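Flarudach Help > Home Builds > Simulation and Control

Gripper shakes like crazy when it pushes a drawer shut in Storkska

garage_biped_dropout
Posted July 4, 2026

Hi all, long-time reader, first real post. I'm building a two-armed robot in my garage in Etbridge. The real arms are on the bench with half their wiring done, so for now I'm doing all my practice in Storkska with a model of the same thing in a made-up room. The job I picked to start with is pushing a drawer shut, which I figured would be the easy one (ha).

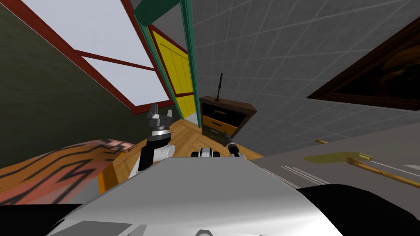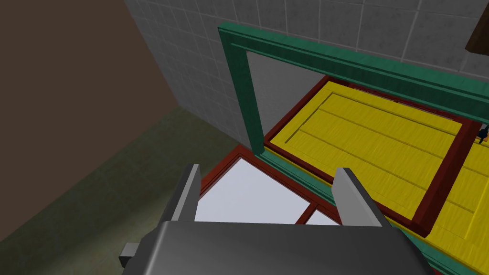

Storkska, same room. Torso and both arms in the first, one gripper with its fingers open in the second.

The drawer I'm after is the bottom one on the dark dresser, the olive one that's sticking out. My plan is dead simple: move the gripper in front of the drawer, go forward slowly, stop when the drawer stops. Getting the arm over there is fine. But the moment the fingers touch the drawer front, the whole arm starts buzzing. Sometimes the drawer slides in and pops right back out. Sometimes one finger sinks into the wood, and then the arm gets flung off to the side as if somebody kicked it.

I let it run overnight: 47 tries, and the drawer stayed shut on 4 of them. The log had 2,582 contact warnings in it by morning. I don't even know if that's a lot.

Stuff I've already messed with:

Slowed the arm way down. Helps a little, but it still buzzes.
Made the drawer heavier. The buzzing got quieter but then the arm couldn't push it.
Turned the friction on the fingers up and down. No difference I could see.
Reinstalled Storkska. I know, I know.

The gripper is the Tveit two-finger model I found on the workshop share drive, with the fingers as flat plates. I didn't change anything on it except scale, because it came in too big. The dresser came from the same place.

I'd really like to get this sorted before I put power to the real arms — I don't want to find out the hard way that my control code does this to actual furniture. Is it my code, the model, or the settings? Happy to post the config if somebody tells me which part matters.

rustynail_ranch

I'd skip the drawer for now. Do a button or something, or just move blocks around on a table for a while. Drawers are a pain in every simulator I ever tried and I gave up on mine. Also check your computer isn't too slow, mine used to do weird stuff when the fan kicked in.

garage_biped_dropout

Thanks, but I kinda want the drawer! The whole reason I'm building this thing is to put stuff away. Computer seems OK, it runs at normal speed even when the arm is freaking out.

sprocket_and_lint

OK so I lost most of May to this exact thing, and I think you've got more than one problem stacked up. I'd go in this order.

First, the scaling. You said you shrank the Tveit model. When I did that, the parts I could see got smaller but the collision shapes stayed the size they were, so I had these invisible fat fingers hitting things early. Turn on the collision overlay and look at the gripper up close. If there's a ghost outline bigger than the plates, that's your kick right there. Same goes for the dresser, if you resized that one too. And scaling didn't touch the weights on mine! I had a little gripper that weighed as much as the big one, and the wrist was fighting it the whole time.

Second, how you're pushing. From what you wrote, it sounds like you give the arm a position and it tries to get there no matter what. If the target is a bit past the drawer front and the arm is set stiff, it shoves with everything it has, the simulator pushes back just as hard, and the two of them go at it every step. That's the buzz. Drop the stiffness on the arm joints a lot, more than feels reasonable (I went down to a tenth of where I'd been), and add damping. Then move the target forward in tiny bits, and quit moving it once the pushing force goes over a limit you pick. I started with a limit so low that the arm gave up the second it brushed anything, and worked up from there.

Third, the drawer itself. Look at the sliding joint. Mine had zero damping and a little spring in it that I never asked for, so of course it came back out. Kill the spring, put in some damping, and put its weight back to something a real drawer would be. I'd undo your heavy drawer before anything else, it'll only confuse you.

Fourth, and only after all that, cut the time step in half and see if anything changes. If it's suddenly much better, you still have something too stiff somewhere, so go back and find it. Leaving the step tiny will make your overnight runs take forever.

One more thing. Your fingers are wide open in that second shot. I'd close them for pushing. With them open you get two separate spots touching the drawer, and if one lands a hair before the other the gripper twists. Closed, you've got one flat-ish lump, and it's a lot calmer. Aim for the middle of the drawer front too. I was hitting mine near a corner and it would jam.

As for the warnings, I wouldn't worry about the total. Look at when they come. If they all bunch up in the moment right after first touch, it's the stiffness. If you get them before the gripper looks like it's touching anything, it's the collision shapes.

The parts of the config I'd want to see are the joint gains, the drawer joint, and whatever contact settings you've got for the fingers. You can leave the rest out.

garage_biped_dropout

Oh man. I turned on the overlay and there they are, giant ghost fingers! Sticking out past the real ones on every side. And you're right about the weight, it never changed. The dresser looks fine, I'd left that alone.

I've fixed the shapes and put the drawer weight back, and the kicking has stopped. It still buzzes when it touches, but I haven't gotten to the stiffness yet. Going to do that tonight with the fingers closed and run another batch. I'll post the gains here if it's still misbehaving after that.

sprocket_and_lint

Yep, that'll be the kick gone. Do the stiffness and the damping one at a time so you know which one did it. And save a copy of the fixed Tveit model under a new name before the share drive syncs over it. Guess how I know.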